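Cables, Two Boxes and a Great Deal of Patience
Zoltberg Bulletin, Jikuvmont site
June 14, 2025

The cable task has now been going since January, which makes it older than two of our software releases and one of our coffee machines. Readers of the last issue will remember the claim that it would be wrapped up by spring. Readers of the issue before that will remember the same claim, with a different spring feature implied.

For those joining us from the accounts floor, the task goes like this. Two cardboard boxes sit open on the table. There are black cables in one of them. The robot moves a cable from the right box to the left box and leaves it lying flat enough that a lid could close. A person who has never seen a cable before could do it while talking on the phone. The robot has to be shown, and shown again, by an operator who drives both arms by remote control through Prodo, our teleoperation program, while the cameras and joint positions are recorded.

So far there are 2404 recorded demonstrations. Of these, 933 have passed review and gone into the training set. The gap between those two numbers has been the subject of several meetings. Some of the rejects are dropped cables, which is fair. A good many are perfectly decent transfers in which the operator paused halfway to think, and the robot, being a diligent student, learned to pause halfway and think. It does this beautifully. On one evaluation run it held still over the right box for so long that somebody rebooted it.

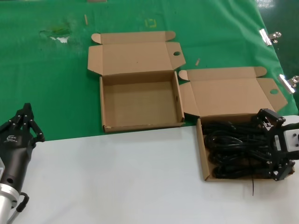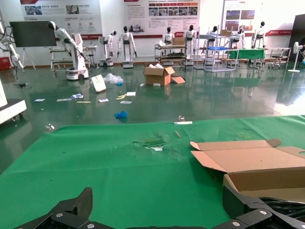
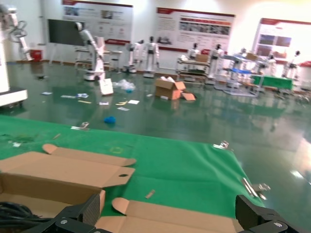
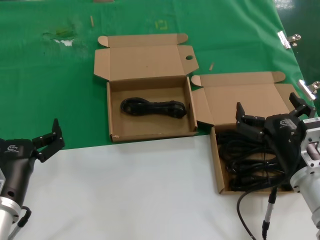

The cable task at the green table. First and fourth pictures: both boxes, seen from over the table. Second and third: the views from a wrist or gripper camera.

Cables were picked for this on purpose, and whoever picked them has since moved to a different project. A block stays the shape it was when you grabbed it. Cables in a heap are all friends with each other, and lifting one is an invitation to the rest. Operators have developed their own styles for dealing with this. The shakers give a small wiggle on the way up. The peelers come in low and draw the cable sideways. Both styles work well in human hands and reasonably well over the link. When you train on a mixture of the two, the robot starts to peel, changes its mind and wiggles, usually with four cables attached.

The house style, as of this month, is peeling. Shakers have been asked to convert. Two have, and a third describes herself as undecided.

Then there is the matter of how long a demonstration should take. The guide says about 20 seconds. New operators take three times that and apologize throughout, which the audio channel does not record but the rest of the room does. Experienced operators can beat the guide easily and tend to mention it. Fast demonstrations look wonderful on replay and are miserable to learn from, so please resist. If you have finished the transfer and feel pleased with your time, it was probably too quick.

A few points from the latest review of the recordings:

Start with the fingers clear of the cables. A recording that opens with the gripper already buried in the heap tells the robot that it may begin wherever it likes, and it took that to heart in the last round.

Pick up from the near side of the heap when you can reach it. If you can't, go around. Pushing through the middle does reach the far side, along with everything in between.

Leave mistakes in if you recover from them. A dropped cable followed by a calm second try is worth more to us than a flawless run. A dropped cable followed by a sigh and the stop button is worth nothing.

Move the boxes a little between takes. Left to ourselves we all put them back in precisely the same spot, and the trained robot then reaches with great confidence for a place where a box used to be.

Reset the cables by tipping them in. Please do not arrange them. Several of you arrange them.

The Ogola group, who share our results page, got their own towel-folding policy working on 384 demonstrations and have been gracious about it in the hallway to a degree that some found hard to bear. Towels are flat, as we have pointed out. They say to come and try it.

The next collection block uses the same two-box setup with the direction reversed, left box to right. Operators who have spent five months getting good at the other direction are thanked in advance. Sign up on the Prodo calendar in the usual way, two slots per person, and log out of the arms when you leave the station. The previous operator's grip settings stay loaded until you do, and they will be set for a shaker.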